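Newsletter – Recevez chaque semaine nos chroniques et nos annonces de sorties. En poursuivant votre navigation, vous acceptez l'utilisation de cookies à des fins de mesure d'audience. Accepter | Paramétrer

Musique

Le quatuor Molter annonce un troisième album, « Grandent », enregistré en onze jours

Par Parveen Weerakoon
31 mars 2026
115 partages – 8 commentaires

Le groupe Molter sortira son troisième album en mai sur le label Risex. Intitulé « Grandent », il compte neuf titres pour un peu moins de quarante minutes et succède à un disque presque entièrement instrumental, qui avait dérouté une partie du public. La chanteuse et guitariste Sewwandi Sultana revient au chant sur sept morceaux. Les deux autres sont confiés au bassiste Sunil Cassim, dont c'est la première apparition au micro.

Les prises ont eu lieu en février au studio Seneviratne, une ancienne menuiserie en banlieue de Nantes où le groupe avait déjà mis en boîte son premier EP. Onze jours, mixage non compris. La batteuse Peiyu Lu explique que les morceaux étaient prêts depuis l'automne et que le groupe tenait à les jouer ensemble dans la même pièce, sans métronome. « Sur le disque d'avant, on avait tout empilé piste par piste. Je jouais ma partie, je rentrais chez moi, et trois semaines plus tard on me faisait écouter autre chose. Là, quand quelqu'un se trompait, on reprenait depuis le début. »

La réalisation est signée Anjana Kumarasinghe, qui tient aussi les claviers sur scène depuis deux ans et devient à cette occasion membre à part entière. Les synthétiseurs restent en retrait, derrière un orgue électrique et un piano droit légèrement désaccordé que l'on entend surtout sur « Quai sec » et « La Remise ». Un trombone et deux violoncelles interviennent en fin de parcours.

Le premier extrait, « Contre-allée », est disponible depuis ce matin. Le titre dure cinq minutes et demie et commence par une ligne de basse seule, rejointe après une minute par la batterie et une guitare très sèche. Sewwandi Sultana y chante bas, presque à hauteur de conversation, avant un refrain qui n'arrive qu'une fois. Une version raccourcie a été préparée pour les radios – le groupe dit ne pas l'aimer beaucoup, mais l'avoir acceptée. Un second extrait est prévu avant la sortie.

Côté textes, la chanteuse parle d'un disque « moins codé » que les précédents. Plusieurs chansons évoquent le déménagement de ses parents et la vente d'une maison de famille. « Inventaire », placée au milieu de l'album, énumère des objets retrouvés dans un garage, sur deux accords. Sunil Cassim a écrit seul « Tarif de nuit », morceau le plus court et le plus rapide du lot, que les spectateurs de la dernière tournée connaissent déjà sous un autre titre.

Risex prévoit un premier pressage vinyle de 2000 exemplaires, dont une partie sera réservée aux disquaires indépendants. L'édition CD comprendra un livret de vingt pages avec les paroles. Les deux premiers albums, épuisés en vinyle, seront réédités à la rentrée, sans titres supplémentaires. Les précommandes ouvrent cette semaine sur le site du label.

Molter reprendra la route dès la fin mai, avec une dizaine de dates dans l'ouest et à Bruxelles, puis plusieurs festivals d'été encore à confirmer. Le concert de sortie se tiendra à Nantes, dans une salle de quelque 1215 places, la plus grande où le groupe ait joué en tête d'affiche. Les neuf morceaux y seront interprétés dans l'ordre, avec les deux violoncellistes de l'enregistrement. La première partie n'a pas encore été annoncée. 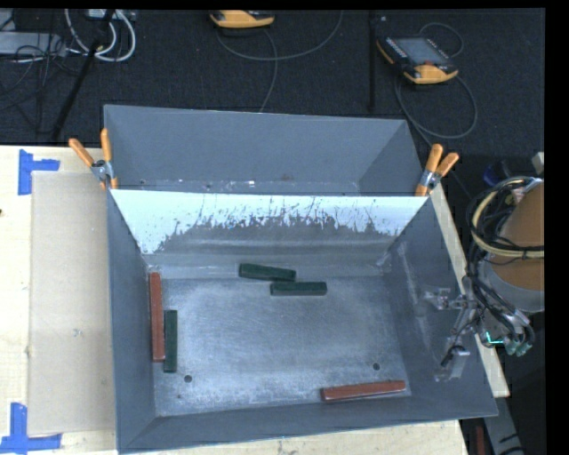
Bac en tôle grise et pinces à poignées orange.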